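From: Welington Trindade
To: gripper-tools list
Date: 2022-11-19
Subject: Re: finger slip on thin cloth, old vs. new finger set

On the earlier thread, Prasert Thongdee wrote:
> We see the same slip with the Kaewmanee fingers on thin
> cloth. The strip creeps out when the other hand pulls
> on it. Before I order the Vendel set, can someone tell me
> whether the slot in the finger makes any difference, or
> whether it is all pad friction? Also, does the camera
> calibration survive a finger swap on your units?

Prasert,

Short answers: the slot matters a little, pad friction matters more, and yes, calibration survives if you leave the mounting plate alone.

Longer version. We ran both finger sets on the Hisero hand-held unit, same spring, same trigger travel, 44 grasps per set. The test item was a narrow strip of cloth pulled sideways by a second person. I counted a slip when the cloth moved more than 5 mm between the fingers.

Kaewmanee fingers: 11 slips
Vendel fingers: 3 slips

Most of the Kaewmanee slips came when the cloth was twisted before the grasp. A twisted strip touches the pad along one ridge, and the finger has nothing to conform to it with. The slotted finger bends enough to pick up a second contact line. I then taped over the pads on both sets and the gap between them nearly closed, so do not expect the slot to fix a worn pad.

Calibration: I checked the reprojection error before and after the swap and could not separate the two from normal scatter. The fingers come off without touching the plate screws. If you do loosen those, recalibrate. The tag on the plate should also be wiped first — dust on it costs more detections than I expected.

One open problem is two-unit work. With a second gripper in reach, its body can block the view of the fingertips at the moment of closing. Diledport suggested tilting the lenses outward in August, but I have not tried it and would like to hear from anyone who has.

Bedroom run, yellow fingers on both of these:

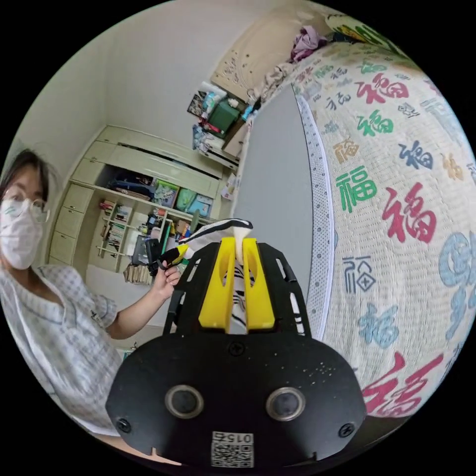
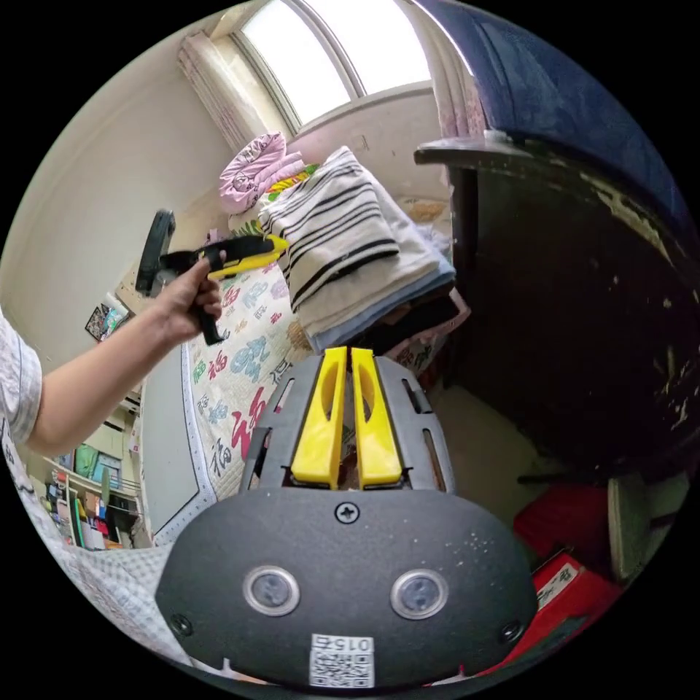 Prasert Thongdee replied that the slip counts settled the order for him, but that he would repeat the taped-pad test with a stiffer spring first. On his units the closing force drops toward the end of the trigger travel, and he suspects that some of the difference blamed on the finger shape comes from there. He asked for the spring part number and the pad thickness on both sets.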